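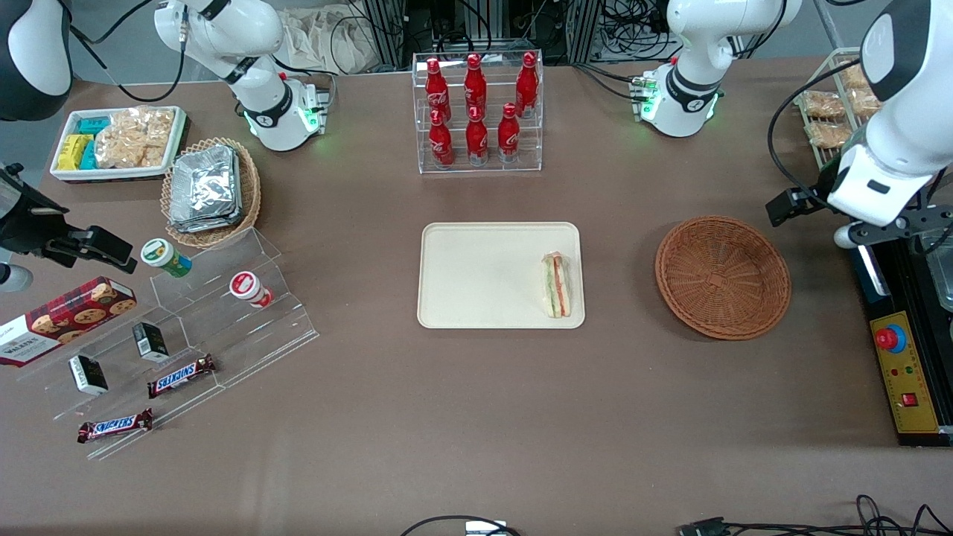
Snack table layout for small meetings, a thread. I've run the one at Koppel long enough to have opinions on trays, baskets and where the rice crackers go. 1/15

Start with the sandwiches, as they set the size of everything else. Wrapped triangles are awkward: they don't stack, they slide on film, and they tip over when the next person takes one. 2/15

A flat cream tray looks right for them and works badly. One triangle left lying on its side on a big tray reads as the last one, and people won't take the last one. I've watched a sandwich sit there for an entire budget review. 3/15

A round wicker basket does better. The rim holds the film-wrapped packs upright against each other, cut side up, so the filling is visible without anyone picking one up to check. 4/15

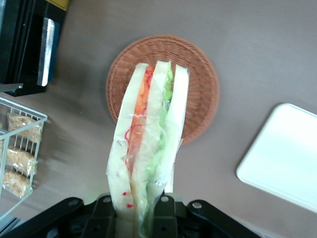
Cut side up matters most for the mixed ones. Orange on one side of the middle slice, green on the other: you can read that from standing height. Bread side up, every sandwich is the same white triangle. 5/15

Film creases catch the ceiling light. If you label packs, put the sticker on the crust side, low down. On the cut face it covers the only useful information. 6/15

Drinks. We use a two-tier clear acrylic rack, three bottles up and three down. Six out at a time is enough for our room. Refill the rear tier first or the front row gets pushed off when you reach over. 7/15

The rack came from Stirex. The previous one, from Dranitier, was single-tier and took up twice the depth. Acrylic scratches if you wipe it with paper towels. Microfiber only. 8/15

Crackers. Clear bags go on a white tray next to the small snack packets, same orientation, one type per side. The overflow goes on a wire tiered rack at the back corner. Don't put crackers under anything heavier than a cracker. 9/15

Foil-wrapped packages stack flat, so they get their own basket. Mixing foil and film in one basket means people dig. Digging is how sandwiches get crushed. 10/15

Order along the table: packets, foil, bottles at center back, sandwiches in the middle. Tall things at the back. Jaanus Kalniņš wanted bottles at the front for speed. We tried it in October and the line backed up to the door. 11/15

Quantities. The Cliltau open day took 271 sandwiches over the full day, put out one basket at a time from the fridge. Small baskets, frequent refills. A basket with four in it looks fuller than a tray with ten. 12/15

Basket liners: skip them for wrapped food. The weave grips the film slightly, and a paper liner removes that. For anything unwrapped, use a liner and change it at every refill. 13/15

Birutė Butkienė asked about cleaning. Dry brush for crumbs, damp cloth on the rim, air dry upside down. Never soak wicker. I replaced a set after one pass through a dishwasher and the new ones are doing fine. 14/15

Still open: a good holder for napkins that doesn't take a full tray's worth of table. The 100-count box is too tall for the front row and the dispensers I've tried jam on two-ply. Send part numbers if you have them. 15/15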